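Skin & Spa Talk > Facials and Treatments > First peel, nervous, what should I ask?

marigold_jo
Hi everyone, long-time reader and first-time poster, so please be gentle with me! I've finally booked a light chemical peel at Brostell, the little place over by Skollholm, after putting it off for the better part of a year. I'm 52, fairly fair, some sun spots on my cheeks from all those summers of gardening without a hat (I know, I know). The consultation was lovely and unhurried, and the esthetician, Boglárka Barta, spent a good long while looking at my skin under the lamp. She quoted me $123 for one peel, or $400 for a package of four if I pay up front.
My question is really two questions. Is the package worth it when I've never had even one of these? And how long should I stay off my retinol beforehand? She told me 11 days, but my sister's place only asks for five and now I'm wondering who's right.

tealeaf_mama
Welcome, Jo! I had Boglárka for my facials all last winter and you're in very good hands, she is so gentle and she explains everything as she goes, sometimes twice. Follow whatever she told you about the retinol. Different peels, different strengths, different skin, and she's the one who has seen yours. I stopped a bit late before my second one and had a sore patch by my nose that I fussed over the whole following week.
On the package, I bought it and I was glad I did, but I also knew by then that I liked the results.

oldporch
I'm going to be the grump here. Don't buy four of anything you haven't tried once. Pay the $123, see how your skin takes it, and then ask whether they'll put it toward the package afterward. Plenty of places will if you ask nicely. I lost real money on a laser package at a different spa that I couldn't finish, and the refund policy was one line on the back of a form I'd already signed.

tealeaf_mama
That's fair, oldporch, though Brostell did let me move two of mine over to facials when I got pregnant, no fuss at all. Maybe ask them to put that in writing, Jo, and then everybody's happy.

rollus_fan96
Can I add something on aftercare? I've had around 11 peels over the years (not all at the same place, I moved a lot) and what made the most difference for me was keeping it boring. Mild cleanser, plain moisturizer, sunscreen every single morning even when it's gray out. I use the Rollus cream because it has no scent and it comes in a pump, but any bland one will do. Don't pick at the flakes! I say this as a picker.
Also, a bit off topic, but do you all change what you eat before a treatment? My mother swears that salty food makes her puffy under the eyes the next morning and she won't touch it the evening before a facial.

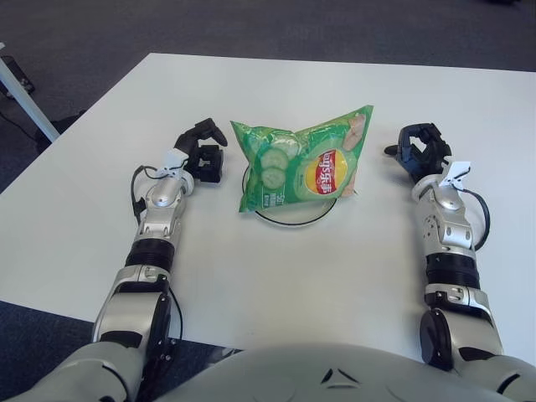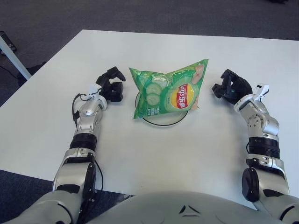
Cucumber Lay's, same green bag in both. Send help.

marigold_jo
Oh those look good, and I do love anything cucumber! I'm not sure I could give up salty snacks for long, peel or no peel. Do they taste like real cucumber or more like a pickle?

rollus_fan96
More like fresh cucumber to me, no vinegar at all. My husband can't stand them, so more for me.

oldporch
I don't buy the food thing, for what it's worth. A peel works on the top of your skin and I can't see how supper comes into it. Puffy eyes, maybe, but that's a separate matter and it's usually gone by lunch.

tealeaf_mama
Well, I do notice it with my eyes! I wouldn't cancel dinner plans over it, but if I have a wedding or photos coming up I go easy on salt for a day or so and drink my water. Could be all in my head, and I'm fine with that.

tormod_oberg
Good evening, all. Tormod Öberg here, I worked the front desk at Bíró for years before I moved out this way, so I've heard most of the questions there are. Jo, tell them about any cold sores you've ever had, even if it was a long time ago, and bring a list of your medications and creams with the names spelled out. People say "the one in the blue tube" and we'd spend half the appointment guessing. If you're waxing your upper lip, mention that too and ask how far apart to keep them.
I'd side with oldporch about the package. I sold plenty of them and the happiest clients were the ones who had a single visit first.
One more small thing, take an early evening slot if you can get it. You'll likely be a bit pink and it's nice to go straight home and put your feet up instead of stopping at the grocery store and running into everyone you know.

marigold_jo
You are all so kind, thank you! I completely forgot about the cold sores, I had one in college and it never would have crossed my mind to bring it up. I called this afternoon and they moved me to 5:30, and Boglárka said I can do the one peel and have 30 days to put the money toward the package if I want the rest. She also said she would rather I stick with the 11 days, so the retinol went into the back of the cabinet tonight.

oldporch
Get the 30 days in writing.

marigold_jo
Yes sir! She's emailing it over. I'll come back in November and tell you how it went, flakes and all.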